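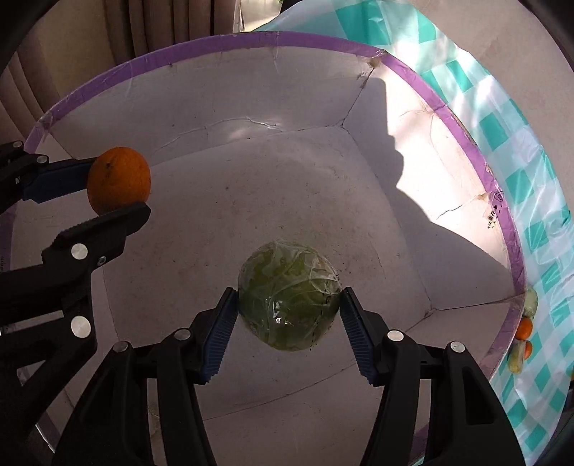 Drullurwood swatch notes - README

Read this first before opening the sheets. It's a set of nail polish wear notes, kept by me, typed up from paper cards. Covers cremes, shimmers, jellies and a few glitters. No gels. No dip powders. Gels are a different job and I don't own a lamp.

What's in the folder

swatches.csv - one line per bottle, 73 bottles
wear.csv - one line per bottle per day worn
removal.csv - how it came off, what was left behind
shades.txt - my shade names next to the maker's names
old/ - the first go at all this, ignore it unless you want to laugh

Where the bottles came from

Mostly the Stombridge market stall and the chemist next to it. Some swaps. All paid for or swapped, nothing sent by a brand. 18 of the bottles are Beddoe, because the stall had a whole tray of them going cheap, so Beddoe is over-represented. Bear that in mind before you go working out averages per brand. Grarnen is the other big one. The rest are ones and twos.

How each one was worn

Same base coat throughout, same top coat. Two thin coats of colour unless the sheet says three. Left hand only for the score - right hand does the washing up and it isn't fair on anything.

Ten minutes between coats. I did stick to this apart from the early rows, see Problems.

Worn for 7 days or until I couldn't stand it. Checked at night before bed, under the bathroom light. Tips, sides, middle, in that order. Gloves for bleach, no gloves for dishes.

Columns in swatches.csv

id - my number, written on the bottle bottom in marker. Gaps are bottles I gave away
brand - as on the label
shade - as on the label, spelling and all
finish - creme, shimmer, jelly, glitter, matte
coats - 1, 2 or 3. Coats to where I couldn't see the nail line
brush - wide, narrow, or bad. Bad means stray hairs or cut wonky
smell - 0 to 3. 3 is open a window
opened - month only, e.g. April. If blank I didn't write it down
notes - free text, sorry in advance

Columns in wear.csv

id - matches the above
day - 1 to 7
tip - 0 none, 1 hairline, 2 you'd notice, 3 other people would notice
chip - how many nails chipped, 0 to 5, thumb counts
shine - 0 to 10, my eye, no machine. 10 is just painted
stop - y if I took it off that day

Columns in removal.csv

id
remover - a for acetone, n for the non-acetone one
pads - cotton pads used for the hand
stain - none, faint, bad
left - glitter left stuck round the edges, y or n

Colour names

Makers' names are no help at all. A shade called Harbour turned out to be brown. So shades.txt has a plain word for each: red, dark red, pinky red, orangey red and so on. Reds are split up too finely and the greens aren't split enough, becuase I have a lot of reds. Teal is filed under green. Argue with me if you like but it's staying there, half the formulas in the sheet depend on it.

Nudes are judged on my skin, pale and a bit pink. On anyone else the "nude" rows mean very little. Same for anything marked "sheer".

Problems I know about

- Early rows (id under 10) were done before I settled on the top coat. Shine scores look low. It's the top coat, not the polish. Leave them out if shine matters to you.
- Two Grarnen bottles had thickened. I put thinner in and carried on. Marked "thinned" in notes.
- Base coat bottle ran out part way and the new one was runnier. Same name on the label. Can't see a difference in the numbers but can't rule it out.
- Glitter rows only go to day 3 or 4 in most cases. I pick at it. Missing days after that are me, not the polish. Don't read them as chipped.
- One nail broke low down and was filed right back, ring finger. chip for those rows is out of 4. Notes say "short hand".
- Matte ones got no top coat, so don't line them up against the rest. They all look terrible by day 2 in the sheet. They look fairly terrible in life as well.
- smell was added late and filled in after by sniffing the bottle. Not the same as having it on.

What it's alright for

Finding out if a cheap creme will last a working week. Choosing between two similar reds. Seeing which ones stain (the blues, mostly, wear two base coats). Practising with spreadsheets if you want something small and messy.

What it's no good for

Ranking brands. Anything medical - I haven't noted ingredients, and I don't react to polish so there's no allergy column. Telling you what a shade will look like on you. One person, one hand, one set of nails that bend a lot.

Opening the files

Plain commas, a header row. Notes are in quotes as I use commas in them. If your spreadsheet turns the ids into dates, set that column to text first. Mine did it twice and I had to retype half of it on a Wednesday night.

Blank means not recorded. 0 means I looked and it was none. These got mixed up in removal.csv for a bit and I think I've fixed them all.

Using it

Help yourself. Say it came from Drullurwood if you put it up somewhere. If you add your own bottles please start a new file and dont add to mine, or the ids clash.

To do

Split the greens
Cuticle oil column? Probably makes a difference, never tracked it
Redo the early ones with the proper top coat
Type up the last card, it's got remover on it and I can't read the shine scores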